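Refurbished Dell tower with E5-2630 v3, supplied by Lidbridge: service access review

Reviewed by Arūnas Rimkutė
2024-07-02

Lidbridge sells ex-lease Dell towers stripped of cooler and drives, for buyers who fit their own. I paid $162 for one unit plus $21 freight. The listing gave the processor as a Xeon E5-2630 v3 and the case condition as "used, complete". I bought it as a bench machine and have judged it on how easily the main parts can be reached. Noise and benchmark results are outside this review.

Case. The side panel comes off and the tower can be worked on lying flat. Labelling on the power supply is easy to read without shifting anything. The blue latches on the expansion brackets are stiff at first but hold well. Fit of the panel on return is acceptable, with slight resistance at the rear corner.

Socket. The retention frame is metal with a lever, and it closes squarely. Lever force is high in the last part of the travel. Clearance on the memory side is the main limitation: the slots sit close enough that I would remove any modules before lifting the processor.

Memory slots. The latches move freely and seat with a clear click. One slot needed a second push. I used compressed air along the full bank before fitting anything.

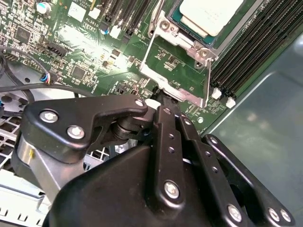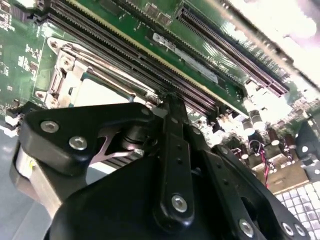
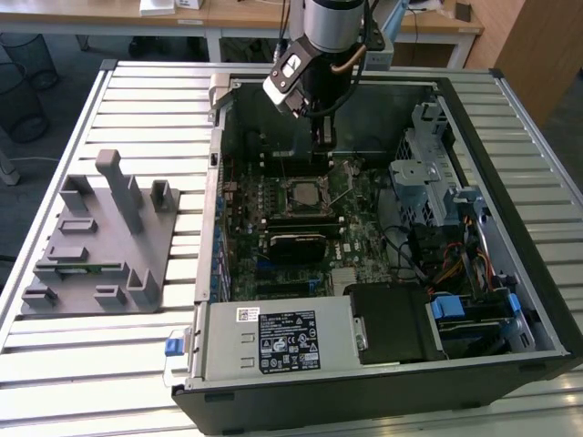
Processor markings in the last one are faint but can be made out in part.
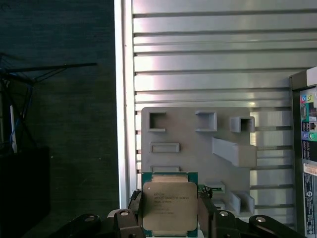 Chepkoech Kinyua disagrees on the lever. On her unit from the same seller the force was normal through the whole travel, and she suspects mine has a dry hinge. She also paid $40 extra for the Castel cooler bundle and would not do so again, as the paste supplied was too thick to spread evenly at room temperature and she ended up using her own.

I have not tried the bundle. A drop of light oil on the hinge made a small difference to the lever and none to the final part of the travel.

Thermal paste residue. My processor arrived with old compound at two corners of the lid. It came off with isopropyl alcohol and a lint-free cloth. Lidbridge should do this before shipping.

Documentation. One printed sheet, no torque figure for the cooler screws and no slot population order. The seller answered my email the next morning with both.

Ratings
Case access: 4/5
Socket and lever: 3/5
Memory slots: 4/5
Documentation: 2/5

Recommended at this price for anyone who already owns a suitable cooler. At $80 more, which is what Stoseo asks for a similar tower, I would expect a cooler fitted and the lid cleaned.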